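How to prepare a gripper demonstration for an open day

Last February we had the open day in our workshop at Lullon, and I was responsible for the table with the hand-held grippers. 114 visitors came to this table during one day. It was my first time, and I made several mistakes, so I write down the steps for the next person who must do it.

Step 1. Choose the task

Take one task which a visitor can understand without a long speech. We used picking up a small box and placing it on a mark. My colleague Irén Kerekes wanted also to fold a towel, but at the rehearsal this took too long and people in the back row could not see it well. One grip and one release is enough for the first minute. If somebody stays longer, you can show more.

Step 2. Prepare the table

Clear the table the evening before. Wipe it with a damp cloth and let it dry. Check the lamps also: a smooth tabletop can give a strong reflection, and then it is difficult to follow a small object. Move your own position a little until the reflection does not disturb you.

Leave a free area of two hands in width in front of you. Keep the boxes on a side shelf and bring them one by one.

Step 3. Check the fingers and the pads

Close the gripper slowly and look at it from above. The two pads should meet flat. Pull gently on each corner of the padding with a fingernail. When the edges are frayed it can still hold a light box, but have a spare pair of pads near you. We changed ours after 2625 grips, counted by the Cakeo logger, and I think this was a bit late.

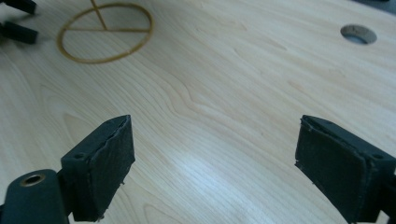 Tighten the screws by hand only. Then do seven grips in a row with the same box. If the box turns or slips in one of them, clean the pads and begin the seven again.

Step 4. Let the visitors try

This is the part which people remember. Give the tool to one person at a time and ask the others to stay one step behind. Say these things before you give it:

Open the fingers fully before you go down to the box.
Come from above, not from the side.
Close slowly and wait one second before you lift.

Children squeeze very hard, so let them start with a soft sponge. With groups from the Lengyel school we took six pupils at once, and each had a turn in about 10 minutes.

Step 5. After the last group

Wipe the pads, leave the fingers open and put the tool in its case. Write in the Cladedau notebook which pads were used and what questions you could not answer. I had two full pages of them. The most frequent one was how much force the fingers have, so please measure it before your own open day.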